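Plamska dry-erase marker, blue

Article 61
Sold by the piece or in a carton of 60
In stock in our shop in Bilatville

The Plamska is the whiteboard marker we sell the most, to schools, to offices and also to people who keep a small board in the kitchen for the shopping. It writes on whiteboards, glass and glazed tiles. The smell is light, but please open a window if you write during a whole afternoon.

Colours

We have it in blue, black, red and green. All colours have the same white barrel, and only the cap and the label change. In blue, the cap is blue all over and a blue band goes around the white barrel at the other end, so you can find the right marker also when it lies among other pens. The label is printed on a film and does not come off on the fingers. When you put the marker down on the desk, keep it lying flat and with the cap closed. 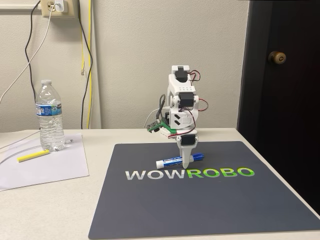
Storage

Lying flat is the best position for this ink. If a marker stands for a long time with the tip up, the colour goes down into the barrel and the line becomes pale. In this case close the cap, lay the marker on its side overnight and try again in the morning. Do not shake it. Unopened, it keeps for two years in a dry cupboard, away from the radiator.

Tip and line

The tip is round and medium soft. It gives a line which can be read from the back of a normal classroom. For small writing, for example in the squares of a wall calendar, we advise the Brunet fine marker – the Plamska is too wide for this.

Cleaning

A dry cloth or a felt wiper is enough on a board in good condition. Writing which stayed on the board for some weeks needs a damp cloth and a drop of washing-up liquid. On old boards with scratches a blue shadow can remain, and we cannot promise that it goes away. From clothes, the ink is difficult to remove. Wash the stain before it dries.

Refills

There is no refill for this model. We asked the supplier and the answer was no. Customers who prefer to refill can look at the Bretura marker, which costs more at the beginning and takes a cartridge.

Delivery and returns

Orders leave our shop on the next working day. Unopened cartons can come back within 60 days, single markers only if the cap seal is not broken. For school orders with several colours in one carton, please write to Eugénie Hoarau before you order, as we prepare these by hand.

Page updated January 2019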